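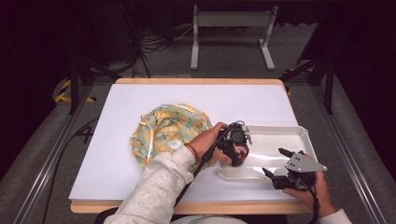 Cinlow hand-held gripper pair, bench review
Posted Sep 20, 2021

Score: 7 out of 10

Quick one as I'm due back on the cell this afternoon. We've had the Cinlow pair at Barkden since the spring, on the low station, the one with the rails and the white board on the floor. You sit, you hold one in each hand, you do the job, the recording goes off to the arm side. Mostly cloth and trays. I look after the station, so this is about keeping the things going more than about what you can do with them.

Setting up
Took me most of a morning. The handbook is thin and the calibration page is in the wrong place (after the fault codes, why). Do the zero with the fingers shut and nothing between them. Then open fully, then shut again. If you skip the second shut it will still say OK and your widths will be out all day. Found that out the slow way.

Fix the board first. Ours crept on the carpet and every time it moved I had to redo the origin. Grip matting underneath sorted it. Mark your corners with hazard tape as well, so if someone kicks it you can put it back without measuring everything again.

In use
Good feel. Light enough for a morning, a bit much for a whole day. Fingers are fine on fabric, you can pick up one layer if you come in low and flat. Tray edges are harder. A shallow tray with a rounded lip slides away from you unless you pin it with the other hand, and shiny plastic under our lights upset the tracking until I turned one lamp to the wall.

The flat plate with the bolt holes is the best bit. Takes whatever bracket you like. The rounder body on the left-hand one is bulkier and I catch it on my sleeve. Push your cuffs up.

Cables
Main moan. The lead wants to lie across the work whatever you do. I've tried over the shoulder, under the seat, along the rail. Along the rail is best but you need more slack then you think, and you have to leave a loop by the wrist or it tugs on the way to the far corner. The wiring inside is also easier to snag than it ought to be. A cover would cost pennies.

Looking after them
Wipe the finger pads at the end of the day. Lint builds up and the grip goes, and it goes so slowly you don't spot it.
Check the plate screws weekly. Ours work loose, dab of threadlock, fine now.
Re-zero after lunch as well as first thing. Drift was up to 2 mm by mid afternoon in the warm weather.
Don't coil the lead tight. I killed one that way.

Repair
One failure proper. Left gripper stopped reporting width in the middle of a run, still showed as connected. Connector had backed out inside the housing. Four-screw job if you have the right driver, misery if you don't. Pushed it home, blob of hot glue, no bother after. Cinlow answered the email but wanted the whole unit posted back, and I wasn't going to lose it for two weeks over a plug.

Replacement lead was £146 direct. Silly money. Wijaya do one that fits, cheaper, bit stiffer, the strain relief is better if anything. I'd buy that one again.

Against the Wurnside set
Had those on loan last December. Nicer handles, better cable exit, software a pain. Kept losing the right hand on start-up and wanted a full restart each time. For a station that several people share I'd take the Cinlow, it comes up the same way every morning and I can teach somebody the zero in the time it takes the kettle to boil.

Good: weight, the mounting plate, easy to open up
Bad: lead, handbook, price of spares

Would buy again, with a spare lead in the same order. Will add a bit on the new finger pads when they definately turn up.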